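Leltura Block Swap: Your Questions, Our Answers

We love getting your emails, and a lot of them ask the same things, so we put the answers in one place. If yours isn't covered, write to Efua Quaye at the front desk and she'll get back to you (usually after lunch, when the phones calm down).

What is the Block Swap?

It's a lending library for building blocks! You borrow a set, build with it at home for 3 weeks, bring it back, and pick another. We started with one shelf in the Skilville branch and we now have 578 sets going in and out. July is our busiest month by a mile.

Who can join?

Anyone. We have toddlers, grandparents, two math teachers and a model railroad club. Kids under 14 need a grown-up to sign for them.

What does it cost?

A family card is $20 a year and covers everyone at your address. There's no extra charge per set, so go ahead and try the odd ones.

Do I have to sort the pieces before I bring a set back?

Please don't worry about it! Brush off the crumbs, put everything in the bag and tie it shut. We do the sorting here, and we really do enjoy it.

How do you sort them?

By color and length. Returned pieces get tipped into a bin, and then the long ones and the short ones go to different trays. Rocío Palacios set up the order we use now: longs first, shorts after, and a last look in the corners.

Why bars and short blocks, and no little bricks?

Long bars make bridges, roofs and ramps, and short blocks hold them up. With just those two shapes you can build something taller than a kitchen chair in one evening, and it comes down with a wonderful crash. Small bricks are fun too, but they vanish under couches, and replacing them ate our whole budget in the first year.

Can I mix colors from different sets?

Yes, at home, as much as you like. Red longs with green shorts is the favorite here, and it's a great starter mix if you want to try a log-style tower.
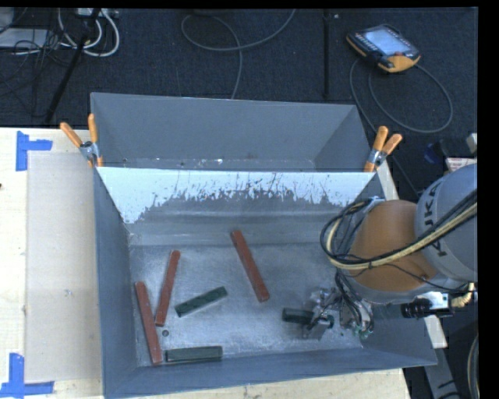 If you mix two sets, put both tags in the same bag when you return them and we'll split the pieces up again.

A piece is chipped or scratched. Am I in trouble?

Not at all. Blocks get dropped, that's half the fun. Nicanor Vidal sands and repaints on the last morning of every month, so tie a bit of string around the damaged piece and he'll find it.

What if I lose one?

Tell us the color and whether it was a long or a short. We keep spares of both, and the first missing piece on a card is free.

Can I donate my own blocks?

We'd love that! Long bars are always welcome, painted or plain. Drop them off any time between 10 a.m. and 4 p.m. and ask for Joaquín Ulloa, who checks the sizes against our trays and can tell you on the spot which ones we can use.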